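## Folding on a bed: does the surface matter?

Our group looked at how people fold one piece of clothing when the only free surface is a bed. The idea came from Zikville, where the student rooms have a bed and a desk but no dresser. We wanted a fold that fits the 12-inch shelf above the door.

### Starting point

Every trial began with a blue cloth lying crumpled on the green sheet. We smoothed one part first and then worked toward the bunched side.

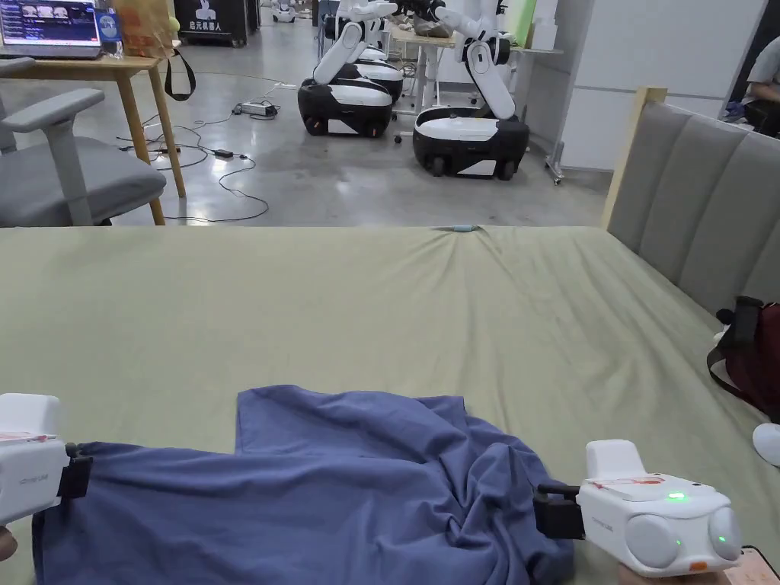

Dede Eshun asked whether a soft mattress ruins the first crease, and thought we should repeat everything on a table.

We kept the bed. In our July survey, 63 of 150 residents at Vastarby said they fold there.

### Folding inward

The method has 3 steps: flatten, fold the sides in, fold the length over. Pulling hard on the cloth drags the sheet along with it, and then both have to be smoothed again. Small folds near the edge of the bed gave us less trouble.
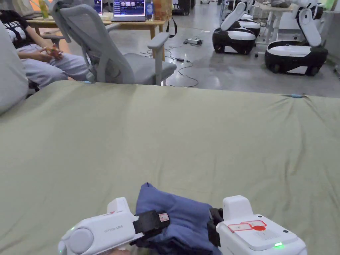

One comment on our draft was that rolling would be faster and would save more space on the shelf. We did not test rolling.

### Keeping the sheet still

Clips on the far edge of the sheet are worth having. Wrinkles in the sheet still show up, but they are shallow and easy to work over. 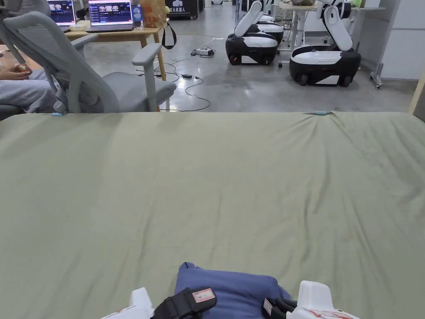
*Figure 3. Folded blue cloth, with clips on the far edge of the sheet.*

Still to do: repeat with a heavier fabric, and measure the folded height.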